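The Long Wait for a Robot That Can Tidy Up

February
By Torquil Ritchie

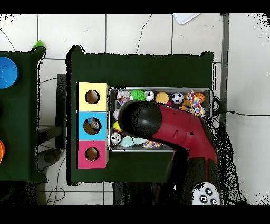 A red and black arm over the toy tray at Joketti, with the three sorting boxes to its left.

The pitch for the machine goes like this. You show it a chore enough times, and one day it does the chore without you. I have been hearing versions of that pitch for years, and I went to Joketti to see what "enough times" looks like from the floor.

It looks like toys. There is a metal tray packed with balls and soft things, a soccer ball and a spiky green one among them, and there are three boxes with a round hole in the top of each. Pale yellow, light blue, pink-red. The job is to move a toy from the tray to a box. A person steers the arm through it, the computer keeps a record of every joint and every view, and then the tray gets filled and they start over.

One pass through the chore is called an episode, a grand word for putting a ball in a hole. The team wants 800 of them for this setup before anyone trains anything. On the morning I visited they had planned on 69 and were behind by lunch.

"People think the hard part is the learning," said Berkard, the engineer who runs the sessions and goes by the one name. "The hard part is getting a tired person to do the same thing well at four in the afternoon."

I believe that. I tried it myself, and my first grab missed. My second pinned a ball against the side of the tray and pushed it along the metal until the arm gave a complaint and stopped. Berkard deleted both attempts. I asked whether a robot might not learn something from a mistake, the way children do, and was told it might, in a different project with a different budget.

That deleting bothered me more than the slow pace. What goes into the learning system is a cleaned-up history of somebody's better afternoons. The operators know which toys are a pain. Fabric folds over itself and hangs on to its neighbors, while a ball of a decent size more or less asks to be picked up. Nothing stops an operator with a number to hit from reaching for the ball first. Berkard says the software now names the toy to go for, so the awkward ones get their share. It has done so for 8 weeks. The earlier episodes are still in the pile.

Then there's the question of what all this teaches. Sutherland, the company paying for the work, talks in its brochure about kitchens and playrooms and the homes of older people. Those are rooms where the light moves and the dog walks through. At Joketti the dark green table has its place and so does the tray. I asked what would happen if the boxes were swapped around, pink at the top and yellow at the bottom. Berkard thought it over for longer than I expected. "We'd want to collect some of that," he said.

More collecting is the answer to most things here. A new toy means more episodes, and so does a new room. Cisine, a smaller outfit that tried a similar project with cutlery, gave up after 40 sessions, and a former operator there told me the system had become very good at forks lying in one direction.

I don't want to be unfair. The people at Joketti are careful, and they don't make the claims their funders make for them. Late in the day they played me a run from an earlier model, with no one at the controls. The arm went out over the toys, paused, came down on a ball and carried it to a box. It let go a little early and the ball sat on the rim before dropping in. Two people clapped. I did too.

The next try picked up nothing at all and carried it to the same box with great care — hand closed, no toy, a gentle release over the hole. Berkard marked it as a failure and reset the arm. There were still 23 episodes to record before they could go home, and an operator was already stretching her wrists.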